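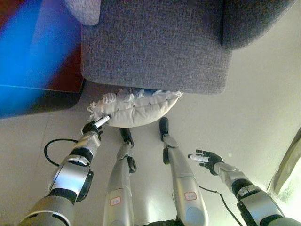 A gray sofa with a fringed pillow on the floor in front of it.

Nutasow was farmland until the county bought the last of the beet fields and put the whole site under one plan. The drawings came from Gittins, a planning firm hired to lay out 6 sectors on either side of the old drainage canal. Two of them are now lived in. The rest are roads, streetlights and numbered stakes.

The plan calls for 1,000 homes in the first phase. So far 554 have been finished, most of them three-story walk-ups facing shared courtyards. Lots along the canal went first and cost the most. Buyers farther back got larger kitchens and a view of the substation.

Sector 1 has a grocery store, a pharmacy and a clinic that closes at 4 p.m. The school is in Sector 2, and parents from the north end drive to it – the footbridge shown on the master plan is still waiting for a contract. Bus service runs as far as the traffic circle on Plilloretti Avenue, then turns back toward the county seat.

Rolimeck, the main builder, says work on Sector 3 will start in October, once the water main is extended. Its sales office has a scale model of the finished town with a library, a swimming pool and a row of shops under arcades. None of these has a start date.

Prices have held steady all the same. A two-bedroom unit in Nutasow still sells for less than an older one in the county seat, and it comes with a parking space. Monthly fees cover trash pickup, courtyard lighting and mowing. They do not cover the canal path, which belongs to the county and floods near the pumping station after heavy rain.

Anyone thinking of buying should ask for the sector map and check which roads have been handed over to the county. Streets that haven't been are plowed by the builder.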